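Barnance Shared Workshop, April build meeting. Opened at 7 p.m.

Teardown arm: work continues on the Dell tower, side panel off, on the slatted bench. The printed fixture plate stays to the left of the case. Gripper code is at build 332.

Spending to date is $1,216. Gitance quoted 11 days for spare finger pads - order approved.
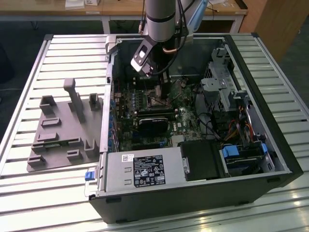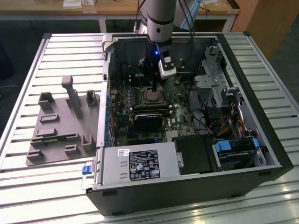 Gripper over the motherboard, drive cage behind:
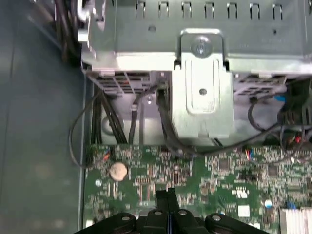 Question from the floor: will the arm be kept on the Dell after this month?
Reply: It stays on the Dell until the Robichaud script runs clean, then moves to the Bilent cases.

Action: print a second fixture plate before the next meeting. Bench booking sheet moves to the door. Closed at 9 p.m.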